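6.3 Folding long-sleeved tops

Use this section for the Suditz sorting table once the surface has been wiped and the lamps are on. Sweatshirts and hooded tops are covered in section 6.5.

1. Lay the top flat, front side up, with the collar at the far side of the table.

2. Pull both sleeves straight out to the sides. Smooth the body from the collar down to the hem. Small creases can stay.

3. Fold one sleeve in across the body. Set it at a slant, cuff pointing down towards the middle.

Note: On raglan tops there is no shoulder seam to fold along. Use the point where the sleeve meets the collar as your guide.

4. Hold the sleeve down for a moment so that it keeps its place, then let go.

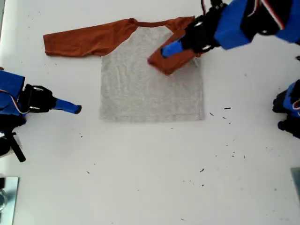

Fig. 6-3. First sleeve folded in over the body, other sleeve still out.

5. Fold the second sleeve in the same way. The cuffs may overlap.

6. Bring the hem up to the collar and press lightly along the fold.

Caution: Do not press on buttons, zips or raised prints. Tops with any of these go in the hand-finish tray — see section 6.6.

If a sleeve springs back, open the top out and start again from step 2. Folded tops go on the shelf with the collar facing out, stacked no higher than 165 mm.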